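Nov 4, 2018

Walking guide to Lultanen, old town loop, second go. Shuk-fan and I did the whole thing on foot this morning and I want to get it down before I mix it up with the June version.

Started from the ferry steps again. The climb to the Chu tea house took us 30 minutes with stops, so the 20 we printed last time is plain wrong (my fault, I think I timed it going downhill!). The view over the harbor is still the best thing on the route and I'd happily give it a whole paragraph.
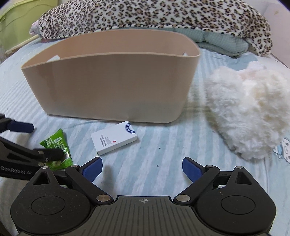

Striped sheet, beige bin, leopard print blanket.

Lunch at Kurovix, the fish place by the covered market. Set menu is now 55 – it was 50 in June – and they've dropped the soup, sadly. Still packed with locals, still worth sending people to, but we need to say go early. Shuk-fan liked the smoked eel more than I did.

After that we tried the back lane to the lighthouse instead of the main road, and wow, so much nicer. Cats on every wall, laundry overhead, two tiny bakeries I'd never noticed. The bus back is the 841 and it leaves from the far side of the square now, so the map has to change.

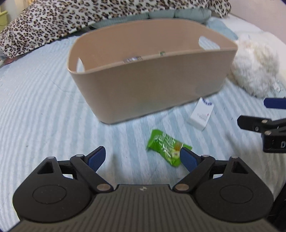
The stop has no shelter either, worth a line for anyone going in the rainy months. Luzius Sutter asked if we could fit the Jukik museum into the same day. I say no, it's too much with the hill, but it would make a good start to day two.

Still to do: check winter hours for the lighthouse, redraw the square, ask Luzius about the evening ferry.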